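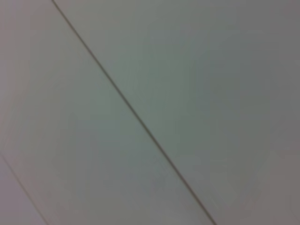 Tuvilgate wrist camera set: data card and buying notes

Version 2
Last updated 2025-11-09
Maintained by the equipment planning desk at Plulbridge

What this is

A set of 1630 still frames from wrist-mounted cameras, with a spreadsheet of costs and a planning sheet for a second work cell. The frames and the money are kept together on purpose. At Plulbridge we were shown a lot of video before we bought anything, and none of it came with a bill attached.

If you want a benchmark, look elsewhere. If you have to sign a purchase order for an arm, a gripper and a camera, and someone has told you the camera is the easy part, read on before you sign.

Contents

frames/ – the stills, unsorted by quality
costs.csv – one line per purchase, repair or service call
quotes/ – vendor quotes with contact details removed
plan.csv – the budget sheet for the second cell
labels.csv – coarse labels for each frame
CHANGES.txt – what moved between versions

There is no training split. We never trained anything on this and the folder names don't imply that we did.

Where the frames come from

All of the frames were recorded at the Tuvilgate site during a trial that started in April. The arm was rented. The gripper came from Trerkach as part of the rental and the camera bracket was made in our own shop after the supplied one cracked. The recorder saved stills at a fixed interval whether or not the arm was doing anything useful, and we have left it that way. A set trimmed down to clean grasps makes a camera look like a better buy than it is.

Labels

Each frame has one of these values in the column "view":

object – something to be handled is in view
surface – only a work surface or floor is in view
tool – part of the gripper fills most of the view
unclear – the labeler would not commit

The surface frames are the ones people ask us to delete. A typical one has pale gray-green panels and a dark joint running across them on a slant, a little soft, with no part of the gripper showing. We keep them. You pay for storage, bandwidth and labeling on those frames at the same rate as on the good ones, and any quote that prices only the good ones is low.

They also raise a fair question to put to a vendor. With a plain matte surface and one seam to go on, what does the software think it is looking at, and how far away does it think it is? We put that to both bidders. One sent a brochure. The other sent a longer brochure.

We did not label the material of any surface. Please don't add material labels from the stills alone. The color shifts with the light and the compression, and the same panel can read greener at one side and pinker at the other.

What it cost

The full list is in costs.csv. Some notes on how to read it.

Rental is listed by month and includes the controller. It does not include delivery, which the vendor called "standard" until we asked for it in writing.

Staff time is in hours, with no dollar value. Every site will use a different rate, and I have seen payback figures change sign when somebody picked a convenient one.

We logged 54 hours of unplanned staff time on camera mounting, cabling and refocusing. The original plan had a single line for this and it said "included."

Spare cables are under consumables. Finance wanted them under equipment. They wear out, so they stayed where they are.

The line marked "integration" is the vendor's word. I can't tell you what was integrated. It is the largest single line after rental.

Planning the second cell

plan.csv was drawn up for the Lynch building. It is a draft and has not been approved. Columns are item, quoted price, our own estimate, and a note on why the two differ. Where the note is blank, no reason was given to us and I didn't make one up.

Points from the trial that went into it:

Budget for 2 cameras per arm, one in use and one on the shelf. Lead times on the wrist unit were longer than the trial could stand.

Ask what the camera's nearest focus distance is and get the figure on the quote. Soft close-up frames are common in this set. We don't know how much of that is focus and how much is compression, and the vendor did not offer to find out.

Lighting should have its own line. Ours didn't. Many frames were taken in flat, dim light that was perfectly fine for people and, as far as I can judge, not much help to the camera.

Do not accept a per-frame storage estimate based on a demo. Take the recording interval, multiply by shift length, and do the sum yourself.

Put the bracket in the contract. A bracket is a cheap part that can stop an expensive one.

Leave out "expected labor savings" until there are measured ones. The first draft had that column, and it was the only column that got discussed.

Known problems

Frame timestamps come from the recorder's own clock, which drifted. Treat the order as good and the times as approximate.

Exposure was left on automatic for the whole trial. Don't compare brightness between frames.

The labels were done by one person in short sessions. The line between surface and unclear is a matter of opinion – mine, mostly – and a second labeler would move some frames.

quotes/ has a gap. Trerkach asked us to hold back one document and we did. The totals in costs.csv still include what we paid.

There are no joint positions, force readings or depth data in the set. The rental agreement covered images only. Check that clause if you are about to rent, as adding it afterward was quoted to us as a separate product.

What not to use it for

Please don't cite this as evidence that wrist cameras work, or that they don't. It covers one site, one rented arm and one trial. It is good for checking a budget against, and for seeing what an ordinary stretch of recording looks like when the dull parts are left in.

Sharing

Frames, labels and cost sheets may be copied and reused with credit to Plulbridge. The quotes may be read but not reposted. Corrections to costs.csv are welcome, especially from anyone who has paid for the same kind of kit and got a lower number. Please send the invoice along with it.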